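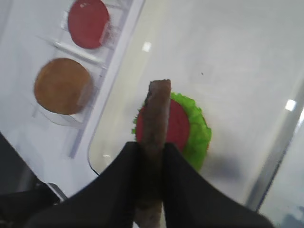

Cahier d'atelier, février
Galettes végétales, série protéine de pois / liant. Suite des essais sur la perte à la cuisson.

Reprise de la formule de base avec le nouveau lot de pois texturé Cieślak. Granulométrie plus grossière que le lot précédent, visible au tamisage et sensible à la main après hydratation. Pas de fiche technique mise à jour avec la livraison, demandée au fournisseur.

Hydratation du texturé à l'eau froide, bac couvert, au réfrigérateur. L'ancien lot était souple à cœur au bout d'une heure. Celui-ci garde des grains fermes au centre ; j'ai prolongé d'une demi-heure avant égouttage. À vérifier : est-ce la taille de grain seule ou aussi le degré d'extrusion ? Les deux ont pu changer en même temps, donc rien à conclure tant que je n'ai pas tamisé une fraction fine du même lot.

Liant : méthylcellulose Trimholm, dispersée dans l'huile puis incorporée à l'eau glacée. La dispersion directe dans l'eau fait des grumeaux, c'est noté depuis les premiers essais, ne plus y revenir. Repos du gel au froid avant mélange.

Formage : 13 galettes de 100 g, presse manuelle, papier des deux côtés. La presse laisse une surépaisseur d'un côté quand la charnière n'est pas resserrée. Resserrée avant la série. Les galettes ont été pesées une à une et reprises si besoin.

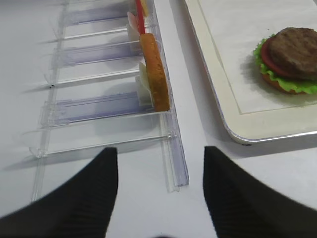 Photo : atelier Claststead

Cuisson : plaque Wastberg, consigne 200 °C, 5 minutes par face, sans matière grasse. La sonde de surface lit moins que la consigne vers le bord gauche de la plaque. Ordre de passage tiré au sort pour ne pas toujours mettre les mêmes galettes dans la zone froide. La position sur plaque est relevée dans le tableau, colonne de droite.

Pesée avant cuisson, à la sortie, puis après repos sur grille. La pesée à la sortie est peu reproductible : la vapeur continue de partir sur le plateau de la balance et l'affichage descend pendant la lecture. Je retiens la valeur après repos. Les anciens tableaux utilisaient la valeur à la sortie, ils ne sont pas comparables directement avec ceux-ci. Mention à ajouter en tête des fichiers concernés.

Observations :
- tenue au retournement correcte sur toute la série, une fissure radiale sur une galette formée en fin de masse ;
- croûte régulière au centre de la plaque, plus pâle à gauche ;
- diamètre réduit après cuisson, moins que sur l'ancien lot à l'œil, pied à coulisse non étalonné donc pas de valeur reportée ;
- à la coupe, grains encore distincts, mâche plus marquée. Acceptable pour un steak type burger, trop grossier pour la boulette.

La fissure me paraît liée à la température de la masse. La fin de bac avait eu le temps de se réchauffer sur le plan de travail et la méthylcellulose lie mal à ce stade si l'eau n'est plus assez froide. Essai à faire en deux demi-bacs, le second gardé au réfrigérateur jusqu'au formage. 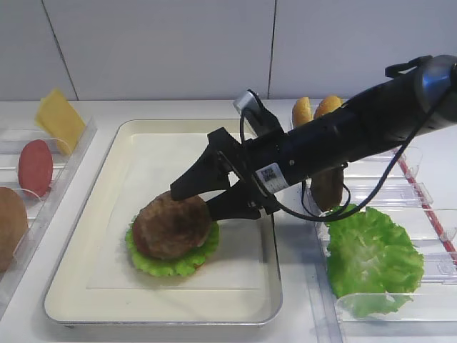

Autre point à séparer : l'huile. Une partie de la perte mesurée est grasse, le papier de repos le montre, et la pesée globale ne distingue pas l'eau de l'huile. Séchage à l'étuve d'un échantillon cuit et d'un échantillon cru pour avoir la matière sèche des deux, puis calcul par différence. L'étuve est prise par les essais de farine jusqu'à la fin du mois. En attendant, échantillons sous vide, congelés, étiquetés par numéro de galette.

Couleur : la poudre de betterave vire au brun plus tôt que souhaité. Le malt torréfié couvre le défaut mais apporte de l'amertume. Ne pas modifier la dose dans cette série, une seule variable à la fois.

À faire :
- fraction tamisée fine, même lot, même protocole ;
- cartographie de la plaque Wastberg à vide, sonde déplacée case par case ;
- relancer Cieślak pour la fiche du lot ;
- commander du Trimholm, il reste de quoi faire une série ;
- étalonner le pied à coulisse.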